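Local News Reporting, Evening Course
Handout 5: The short report about a road accident

Please read this handout before the class and bring a pen and your notes from Handout 4. We start at 6.15 pm and we will write the first exercise by hand.
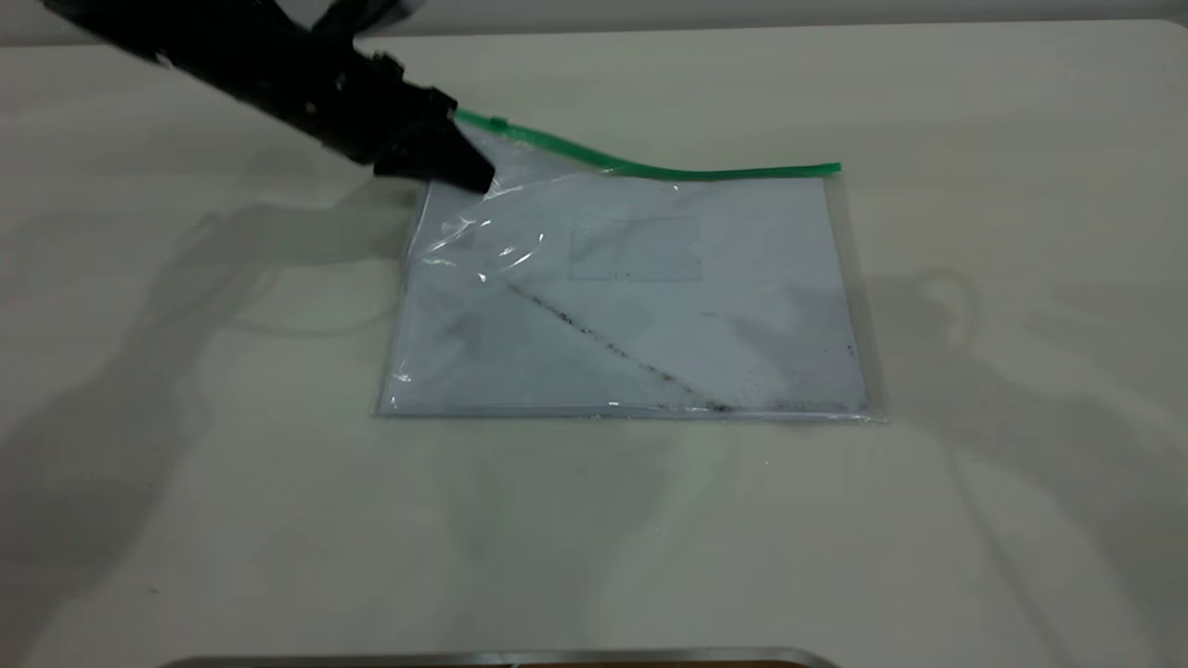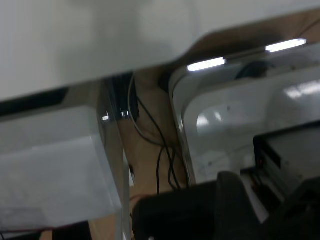
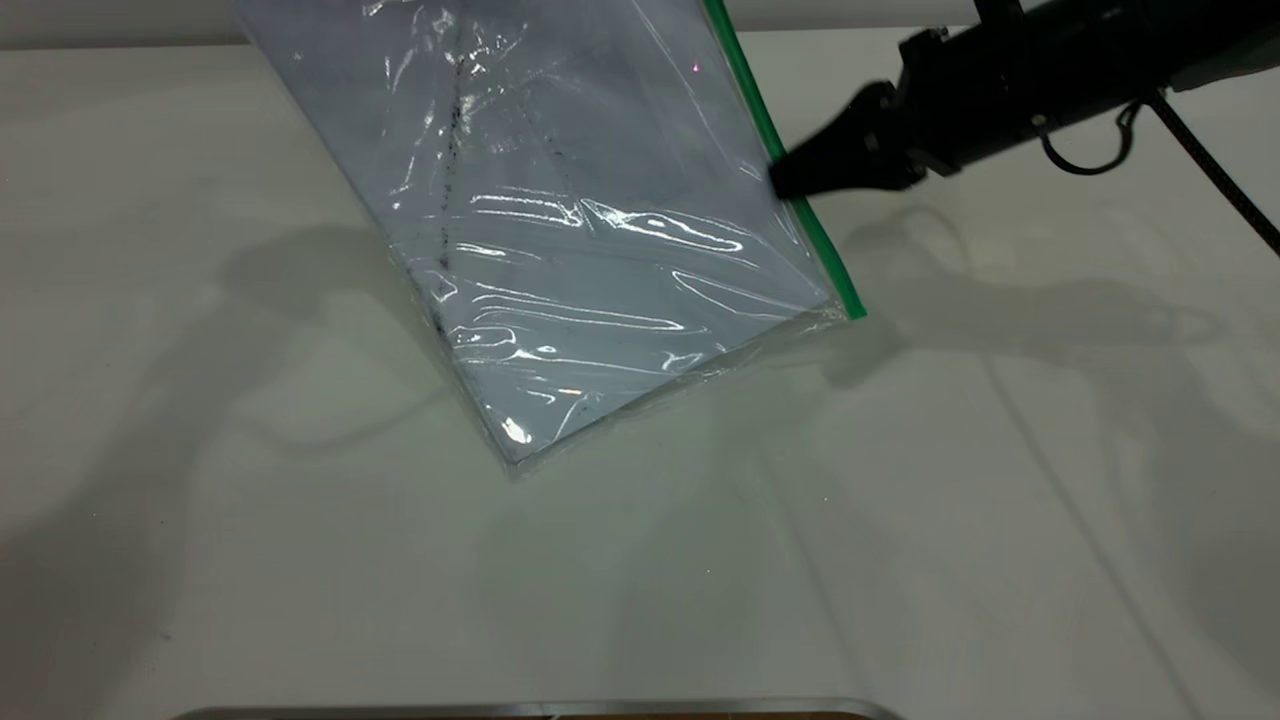
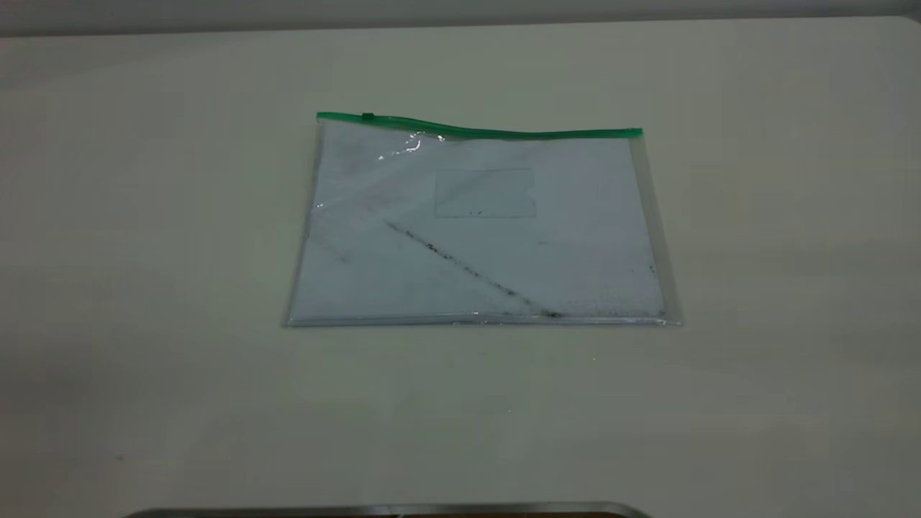 1. What the short report is

The short report has between 80 and 150 words. It is published quickly, often when the road is still closed, and it is corrected later when more is known. The reader wants to learn where it happened, whether somebody is hurt, and whether it is possible to drive there. All other matters can wait for the longer article.

In the last class several students began with the weather. Weather can be in the report, but it is rarely the first sentence. If the police say that ice was the cause, then ice is news. If you only looked out of the window and saw ice, it stays in your notebook.

2. The order of the facts

For the exercises we use the town of Brument. A bus of the company Jiston, route 219, has collided with a delivery van at the corner of Erdős Street and the Lerura bridge road. Compare two openings.

Version A: "On Sunday morning, when many residents of Brument were on their way to the market, a terrible accident took place which shocked everybody."

Version B: "Two people were taken to hospital on Sunday morning after a bus and a delivery van collided at the corner of Erdős Street in Brument."

Version A has 22 words and we still do not know what happened. The word "terrible" is the opinion of the writer, and "shocked everybody" can't be checked. Version B can stand alone if the editor cuts all the rest. Editors cut from the bottom, so write each paragraph as if it could be the last one.

3. Collide, hit, crash into

This part gives difficulty to students whose first language is different from English (it was difficult for me also, for many years).

"Collided with" is used when both vehicles were moving, and it does not say who is at fault. Some style guides are strict about this and some are not. In this course we are strict.

"Hit" or "crashed into" can be used when one thing was standing still: a parked car, a fence, a traffic light. A moving car does not collide with a tree.

"The van caused the accident" is a legal statement. Do not write it before a court or the police has said so, and then write who said it.

Many newsrooms now prefer "crash" to "accident", with the argument that "accident" already means no one is guilty. I accept both words in your homework. Please do not change between them in every sentence only for variety.

4. Attribution

Each fact that you did not see yourself needs a source. One attribution can cover two or three sentences if they are clearly from the same source. The common forms are:

police said
a spokesperson for the ambulance service said
according to a statement from the bus company
a witness told this newspaper

Avoid "it is reported that". The reader will ask who reports it. Also avoid "sources say" in a traffic story, because there is no reason to hide that the information came from the police media desk.

When two sources do not agree, give both. In our exercise the fire service says the road was closed for 700 metres, and Jiston says only the bus stop was closed. You may print both statements with their sources, or you may telephone again. Choosing the number you like better is not allowed.

5. Injured people

Write the number, the condition if it is given officially, and the age if the police release it. Do not write names before the family has been informed. "Serious but stable" is a phrase from the hospital and should be in the report only if the hospital used it. "Lightly injured" is understandable, but in English we say "minor injuries".

Passengers who were on the bus and are not hurt should be mentioned also. Their relatives are reading.

6. Exercise for the class

Write a report of maximum 120 words from these notes. The notes are in the order in which they arrived at the newsroom.

Call from reader, 8.40 am: bus across the road, glass everywhere, driver was surely on the phone
Police: bus and van, corner Erdős Street, two to hospital, minor injuries
Jiston: route 219 diverted over the Lerura bridge until further notice
Energy company: street lights off, 1341 homes without power
Town office: power back for about 300 homes by 10 am
Reader again: the van was blue, or maybe green

Two of the notes contain something that you must leave out. Underline these parts before you start to write.

7. Homework

Find one short traffic report in your own local newspaper. Copy it out, mark every attribution, and rewrite the first sentence. Bring both versions on paper. If the report has no attribution at all, bring it anyway and we will discuss it together.

Handout 6 will be about correcting a published report, and how to word the note at the bottom.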